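寄付キャンペーン管理ツール「Toma」レビュー:受付から領収書発行まで

2025年8月19日
読了時間:6分

Tomaは、Prokentが提供する寄付キャンペーン向けの管理ツールである。個人やチームが募金ページを立て、知人から寄付を集める形式(いわゆるピアツーピア型)を想定している。前立腺疾患の啓発を目的とした3月のチャリティウォークで、受付、入金管理、領収書発行に使用した。以下はその運用記録に基づく評価である。

使用条件

契約は月額4000円のプラン。参加者ページは52件、決済件数は523件だった。前年まではVesentで受付を行い、領収書は表計算ソフトの差し込み印刷で作成していた。会計ソフトは前年から引き続きUnsideを使っており、今回もCSV経由で取り込んだ。管理者アカウントは受付用と会計用の2つに分けた。スマートフォン版の管理画面は閲覧専用のため、評価対象から外している。

初期設定

団体情報、振込先、領収書の書式、キャンペーン期間の順に入力する。画面の遷移は一方向で、途中保存ができるのは領収書の書式まで進んだ後に限られる。必要書類を手元に揃えてから始めたほうがよい。法人番号の欄はハイフンを受け付けず、エラー文は「形式が正しくありません」とだけ表示される。

参加者ページはテンプレートから複製する。見出し、目標額、本文、写真1点を差し替えられる。本文の文字数制限は管理画面に記載がなく、超過分は公開側で折りたたまれる。Vesentでは全文が表示されていたため、前年の文章をそのまま移すと後半が読まれにくい。連絡先を末尾に書いている団体は位置を変える必要がある。

決済と入金

対応する手段はクレジットカードと銀行振込。カード決済は即時に反映され、参加者ページの合計額も自動で更新された。銀行振込は管理者が消し込みを行う。振込名義と申込名の照合候補を出す機能があり、全角と半角の違いは吸収するが、旧字体と新字体の違い、名義の前に付いた番号には対応しない。候補が出ない場合は手動で検索することになる。

匿名寄付の扱いは細かい。公開ページ上の匿名、参加者に対する匿名、両方の3種を寄付者が選ぶ。会計用の出力には選択にかかわらず実名が入る。受付用アカウントからもこの出力が可能な点は、権限設計として粗い。アカウント単位で出力を禁止する設定を探したが、見つからなかった。

定期寄付は今回使用していない。設定画面には項目があるものの、キャンペーン期間が終了すると停止するのか継続するのか、説明書の記述からは判断できなかった。

領収書

Vesentからの移行で最も作業が減ったのはこの部分である。入金が確定した寄付を選択し、一括でPDFを生成する。連番は自動で付与され、取り消した番号は欠番として履歴に残る。同じ寄付者が複数の参加者を支援した場合は、個別発行と合算発行を選べる。合算の条件はメールアドレスの完全一致で、氏名と住所が同じでもアドレスが異なれば別人として処理される。

宛名の修正は発行前であれば寄付データを直すだけで済む。発行後の修正は再発行扱いとなり、「再発行」の文字が右上に入る。文字の位置は変更できず、ロゴを右上に置いた書式では重なった。ロゴを左に移して対処した。

郵送用の宛名ラベルは12面と24面に対応する。建物名が長い住所は2行目が縮小され、24面では読みにくい。12面を使用した。

データ出力とUnsideへの取り込み

CSVの文字コードはUTF-8とShift_JISから選べる。Unsideの標準形式に合わせるには、日付の区切りの置換と、手数料列の分離が必要だった。Tomaの出力では手数料が寄付額と同じ行に入るため、そのままでは仕訳が1本になる。列の並びは保存できるが、1行を2行に分ける機能はない。変換用のシートを一度作れば、以後は貼り付けで足りる。

返金の行は負の金額で出力される。元の決済番号は備考欄に入り、独立した列にはならない。件数が少なければ問題にならないが、照合を自動化したい場合は備考欄の文字列を切り出すことになる。

動作と安定性

一覧画面は全件表示でも実用的な速度を保った。絞り込み条件を3つ以上重ねると、戻る操作で条件が消える。ブックマークに条件は保持されない。期間中に受付が止まったことはなかった。保守の予告は管理画面の通知欄に掲載され、メールでは届かない。通知欄を日常的に開かない担当者は見落とす可能性がある。

サポートへの問い合わせはフォームのみ。再発行文字の位置について質問し、翌営業日に「変更不可」との回答を得た。内容は正確で、説明書の該当箇所も併記されていた。

評価

領収書の発行件数が多く、参加者別のページを必要とする団体には適している。寄付先が団体ひとつで参加者ページを使わない場合、月額に見合う差はVesentに対して小さい。改善を求めたい点は、出力権限の分離、返金行の形式、合算条件への住所の追加である。次回の3月開催でも継続して使用する予定だが、受付用アカウントの共有は行わない。 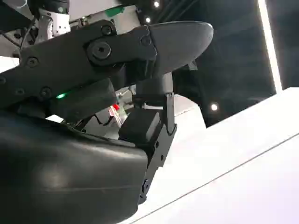
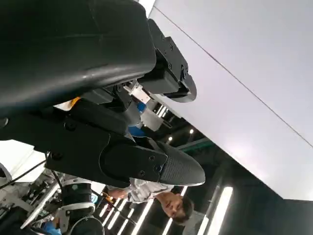 黒いグリッパーの指とねじ部(2点とも)

関連記事
・Unsideの仕訳テンプレートを寄付会計で使う
・Vesentの受付フォーム:項目設計と入力エラーの傾向
・チャリティウォークの参加同意書、紙と電子の比較
・宛名ラベル用紙の選び方:12面と24面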